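Why I still love pretend food

I've been playing restaurant every weekend with my niece, and I'm having the best time! She's the chef, I'm the customer, and the rules change whenever I think I've got them. Last week I ordered soup and was told soup is only for people with boats.
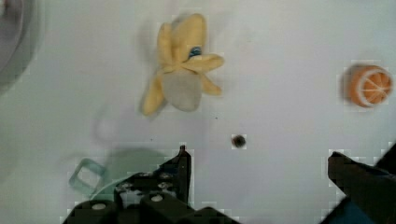
Revthorpe, 11/30/19

The restaurant is called Wudolon. She made the name up on the stairs and wouldn't discuss it. We have a menu now, written in purple marker, and everything on it costs 230 dollars except water, which costs 3. I love how serious she is about it. She asks if I have a reservation (I never do), looks at her notebook for a long time, and then seats me right where I was already standing.

I had a pretend grocery store at her age, under the dining table, and I can still remember exactly how it felt to be in charge of something.
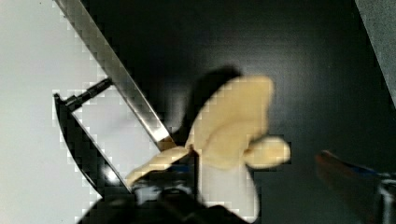
Soft food or hard food?

I like both, but plush wins for anything that might get thrown. Plastic makes a much better clatter, though, and a good clatter is half of cooking when you're small. We mix them all the time. Real kitchen things are great too, the bigger the better.

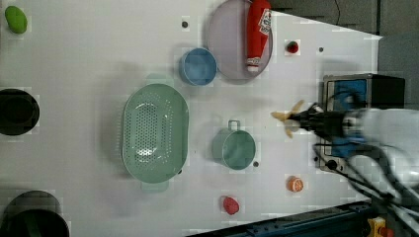
Be a difficult customer

My favorite trick! Send things back. Ask for it warmer, or with a hat on. She lights up every time, goes off to argue with somebody in the back called Tufa, and returns with the same dish and a long story. Roughly 30 minutes is our usual dinner, longer if Tufa has quit again.

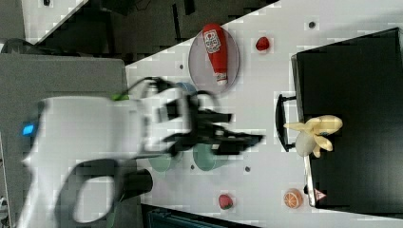
Bezawit Tesfamariam wrote to say that her two run a bakery where the bread is always sold out, and that the fun is all in the apologizing. I'm stealing this for Saturday. Wudolon is going to be out of everything, and I'm going to be very upset about the soup.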